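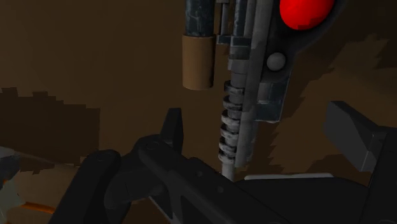

Maya Yammine
Technical Writer, Stundmont

4. Setting the pressure on the Sesen well pump

Set the pressure after the tank is in place and before you connect the house line. You need a tire gauge, a flat screwdriver and a 7 mm nut driver.

1. Turn off the pump at the breaker. Lock the breaker if other people have access to the panel.
2. Open the drain valve and let the tank empty. The system gauge should read zero.
3. Check the air charge at the valve on top of the tank. Add or release air until it is 2 psi below the cut-in pressure on the tank label.
4. Close the drain valve and turn the breaker back on.
5. Watch the gauge while the tank fills. Write down the reading when the pump stops.

If the pump stops too early, turn off the breaker again and take the cover off the switch. Turn the large nut clockwise in half turns - no more than that at once - and repeat steps 4 and 5.

CAUTION: The terminals under the switch cover are live when the breaker is on. Do not adjust the nut with power applied.

Note: Leave the small nut alone. It changes the gap between cut-in and cut-out and is set at the factory.

Tanks with the Ident label use a different valve cap, part 640. Keep the old cap until the new one has been fitted.

Go to section 5 to connect the house line.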